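Lotetti 68 Squeeze Bottle and Blotter Set
=========================================

*Page last gone over 28/06/2021*

We've sold a good many bottles over the years from our little shop in Bratlow, and the Lotetti 68 is the one people come back for — usually to buy a second, sometimes to ask whether the first one is really supposed to last this long. It's a plain refillable bottle for inks, stains, thinned glue and wash water, and it comes as a set with a pad of our heavy off-white blotter sheets, so you have somewhere to try your color before it goes on the good work.

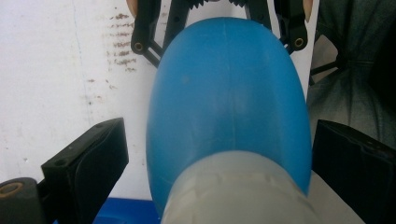
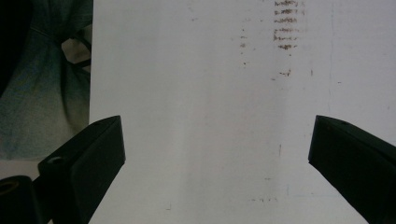
If you do any sort of bench work at home (bookbinding, furniture touch-up, block printing, model making, the kids' school projects the night before they're due) you'll know how much of the mess comes from pouring. A wide-mouthed jar is lovely right up until you need four drops. With a squeeze bottle you can put down as much or as little as you want, and you still have a hand free to hold the work steady. That was the whole idea behind the set when Aslak Midtbø first put it together for his own finishing classes, and we've changed very little about it since then.

## What comes in the set

- One Lotetti 68 bottle with its cap
- One pad of 29 blotter sheets
- A strip of write-on labels
- A card with the cleaning directions, in large print

The bottle holds 252 ml when filled to the shoulder. Please do stop at the shoulder! We know it's tempting to top it right up, especially when there's only a little left in the can and you'd like to be rid of the can, but it needs some air in it to squeeze properly, and an overfull bottle will dribble on you the first time you pick it up.

## Colors

Right now we have the bottle in blue and in a natural, uncolored version. The blue is by far the more popular, and it's handy on a crowded bench where everything else seems to be brown or gray. The natural one is better if you like to see your level as you work. We had a green as well, for a while, and we still get letters about it. There may be another run of green in July if the Berge order comes through in time, but we'd rather not take names for it until the bottles are on our shelves.

## The blotter sheets

These are a heavier sheet than ordinary newsprint, and they're sold flat, so store the pad lying down and it'll stay that way. We use them for everything: trying a brown stain in short strokes before committing to the edge of a table, resting brushes, catching drips, writing down a mix next to a dab of it so it can be matched again next spring. Both sides can be used. If you've got a test strip you're fond of, let it dry overnight before you file it, and put a plain sheet over it so the color doesn't travel.

Extra pads are sold separately, and most classes go through them much faster than they go through bottles. Schools can ask us about a larger pack.

## Filling and cleaning

Fill through a small funnel, with the bottle standing in a tray or an old saucer. Wipe the neck before the cap goes back on — dried stain in the threads is the usual cause of a stuck cap, and if yours is already stuck, stand it upside down in warm soapy water for half an hour and try again with a rubber glove on.

For water-based colors, rinse three times and leave the bottle open to dry. For glue, rinse right away, while it's still runny, and don't leave it until after supper. We don't recommend the 68 for lacquer thinner or anything else that's hard on plastic. The Brakton can, on our metalware page, is what you want for those.

Scuffs and pale marks are normal on a bottle that gets knocked around a bench and won't hurt anything. A split or a soft spot is another matter, and a bottle like that should be retired.

## Questions we get

**Will the cap fit my older Lotetti bottle?** If you bought it from us, very likely yes. Bring the old one in or send us a note with the number from the bottom and we'll check it for you.

**Can I use it for food?** Please don't. There are nice kitchen bottles to be had elsewhere, and we'd hate for the two to get mixed up in a drawer.

**Can I buy just the bottle?** You can, in either color. Mention it when you order and we'll leave out the pad and take its price off.

Orders placed before noon go out the same afternoon, and if you're passing through Bratlow you're very welcome to come in and try one at the counter, where we keep a bottle filled with water and a sheet beside it.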